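# In praise of the crumb tray (the big one)

I have strong feelings about toast, and most of them are about where it lands.

People will spend a whole evening arguing over sourdough versus sandwich bread, or butter to the edges versus a polite dab in the middle. Fine, great, I'll join in. But ask those same people what they put the toast on when it comes out and they look at you as if you'd asked what they wear to take out the trash. A plate, they say. Or the counter. Or (and I lived with a man who did this for 3 years) the top of the toaster itself.

I'm a tray person. A shallow tray with a rim, set down next to the toaster and left there all morning. It catches the mess, it holds enough for more than one person, and you can carry the whole thing to the sink and be done.

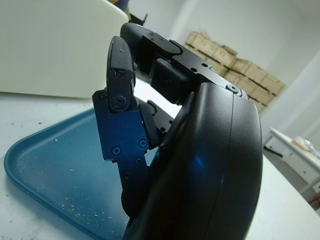 *Crumbs on the blue tray, right up along the rim.*

My friend Baltazar Mendoza thinks this is fussy. He's a plate man, and he told me once that a tray is "a plate with ambitions." I've thought about that more than I'd like to. But a plate is too small! The slice hangs over, the crumbs go over the side, and then your sleeve goes through them while you're reaching for the jam. I wiped down his counter last March and I know what I'm talking about.

The other thing I hear is that the toaster already has a crumb tray, the little metal drawer underneath. Sure. My first toaster was a Jilo, bought for 33 dollars, and its drawer was so stiff that I pulled it out maybe twice before I gave the thing away. And the drawer only gets what falls inside. It does nothing for the shower you make when you lift the bread out, and that's the part I end up wiping up.
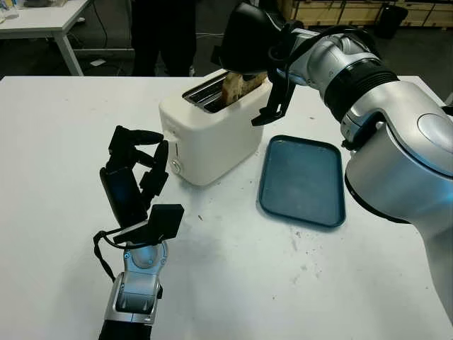 **VENTURA, Apr 3, 2024** – I should say I'm not loyal to fancy equipment, either. Two slots, a lever, a knob, and I'm happy. I once stood in a store looking at a Watora with a screen on it and couldn't think of one thing I wanted the screen to tell me. I know what toast looks like. It sticks up out of the slot and it's brown, or it isn't brown yet and you push it back down.

Color is where I get a little preachy. I like mine golden and no further, and I've been told by several people that this is just warm bread. It's not! There's a stage where the outside has gone crisp and the middle still bends, and if you wait for dark brown you've missed it. So I hover. I pull a slice up, look at it, and decide.

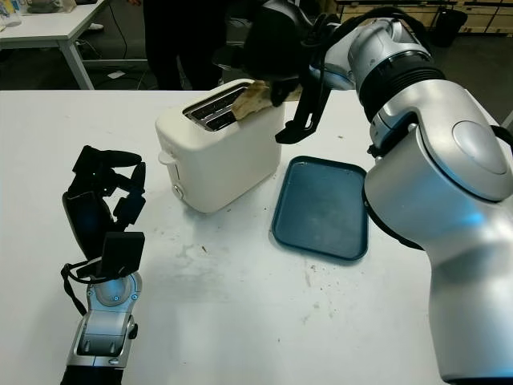 *Pale gold, halfway out of the slots.*

All that lifting and looking is exactly why the tray has to be close. Mine sits to the right of the toaster because I'm right-handed, and the trip from slot to tray is a few inches. Put it across the kitchen and you've drawn a dotted line of crumbs over the floor, and you'll find it later in your socks.
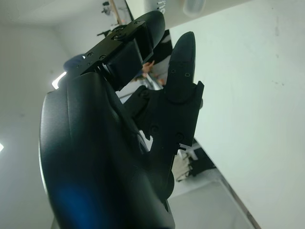

And please don't buy a special one. There's a catalog, Clulimora, that keeps turning up in my mailbox, and it has a "breakfast station" with compartments for the knife and the butter and who knows what else. Compartments are corners, and corners are where crumbs go to live forever. You want a flat bottom and a rim you can run a sponge around. Plain plastic is fine – I'd even say it's better, because you can knock it against the side of the trash can without waking anybody up.

I did get Baltazar to try it for a week. He used the tray for his mail.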